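Skornis Support
Ticket: Ghiță beans come out as gibberish on labels, and search can't find half of them
Product: Drosemo seed catalogue, desktop
Printer: Rirnum label printer, USB
Opened by: Floarea Filip
Assigned to: Stela Jitaru
Opened: 23 August 2020
Status: Solved

Floarea Filip wrote:

Hello! First of all, I love Drosemo. I moved our whole bean and squash collection into it in April and it has changed how we run the seed library. Before that it was a spreadsheet, and before that it was index cards in a biscuit tin, so you can imagine.

Now the trouble. A lot of our beans came with Romanian names and I want to keep them spelt properly. The one everybody asks for is Ghiță, a climbing bean with a fat cream seed and maroon splashes (wonderful in soup, and it crops until the frosts). On my screen the name looks perfect in the catalogue list. When I print the packets it comes out as GhiÈ›Äƒ. Every time.

The second thing may be the same fault or may be something else. If I type Ghiță in the search box I get some of the packets we hold but not all of them. If I scroll down I can see the missing ones with my own eyes, spelt the same. The search just walks past them.

We hold 3,000 packets and the autumn swap is coming, so I'd love to get to the bottom of it. Happy to try anything.

Things I did already: restarted the computer, restarted the printer, changed the font on the label, changed it back, put in a new roll.

Stela Jitaru (Skornis) wrote:

Hi Floarea, what a lovely collection, and thank you for such a clear report. The exact gibberish is a great help. Seeing È› where there should be ț tells me the name leaves Drosemo in good order and is being read with the wrong alphabet table further along, so I don't think your data is damaged.

Could you please:

Open Settings, then Labels, then Output, and tell me what it says next to Text encoding.
Open the printer's own settings and tell me what it says next to Code page.
Export one Ghiță packet that search finds and one it doesn't, and attach both files here.

Please don't retype any names yet. I know it's tempting!

Floarea Filip wrote:

I had my fingers on the keys, so that was well timed.

Text encoding: UTF-8.
Code page: Windows 1252 (Western).

Files attached. I opened them side by side and I cannot see a difference. I even made the letters enormous.

Stela Jitaru (Skornis) wrote:

Brilliant, that is both halves of it.

Printing first. Drosemo is sending UTF-8 and your Rirnum is expecting Western European, which has no ț or ă in it at all. Each of those letters is sent as 2 bytes and the printer takes them for separate characters. To fix it:

Close Drosemo.
In the printer's settings, change Code page to Unicode (UTF-8) and save.
Switch the printer off at the wall and on again. The setting doesn't take until it has been fully off.
Open Drosemo and print a single label.

Now the search, which I enjoyed very much. The names in your files look the same but aren't. The packet that search finds has a t with a comma below. The packet it misses has a t with a cedilla, an older stand-in that many computers used for Romanian before the proper letter was widely supported. In plenty of fonts they are drawn exactly alike. Do you know if some of your names were typed on an older machine?

Floarea Filip wrote:

Oh, that's fascinating. Yes! The early part of the spreadsheet was typed up on an old laptop, and everything later was done on the one I have now. So the beans have been carrying their own history around and I never knew.

Printer: changed the code page, printed one label, still gibberish. Then I read your steps again and saw that I had only pressed the button on the front. Pulled the plug, counted to 5, plugged it back in, and out came Ghiță with its little comma and its little hat. I have stuck that label on the fridge.

Search still the same as before, as expected. Do I have to go through them all by hand?

Stela Jitaru (Skornis) wrote:

Hooray for the fridge label! And no, please don't do it by hand.

Make a backup first: File, Back up catalogue, and keep it somewhere other than the same folder.
Go to Tools, Tidy names.
Tick Replace older Romanian letters. Leave Remove accents unticked, that one would strip the lot.
Press Preview and read down the list. Drosemo shows the old and new spelling with the code for each letter, so you can tell them apart this time.
If you're happy, press Apply.
Then Tools, Rebuild search index. It can sit on the same message for a while, so let it finish.

The tidy covers s as well as t. If you have any ș names they may have been hiding from you too.

Floarea Filip wrote:

Done, and it's marvellous. The preview caught all the Ghiță packets, plus a tomato and a whole family of peppers that I had honestly believed we'd run out of. We had not run out. I'd been telling people no since spring.

Search now finds every one, with capitals or without. I printed a full sheet of packets as well and all the names are right. One small request for the future: could the search treat both kinds of t as the same letter? Other people must have old lists too.

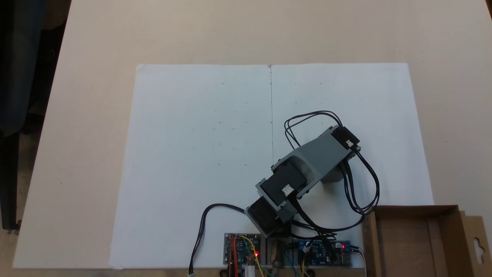 Stela Jitaru (Skornis) wrote:

I've passed that on as a feature request and linked this ticket to it, with your two export files attached as a test case. I'll mark this one solved. If it comes back after a printer update, check the code page first, and reply here so it reopens with me. Enjoy the swap, and save a few peppers for yourself!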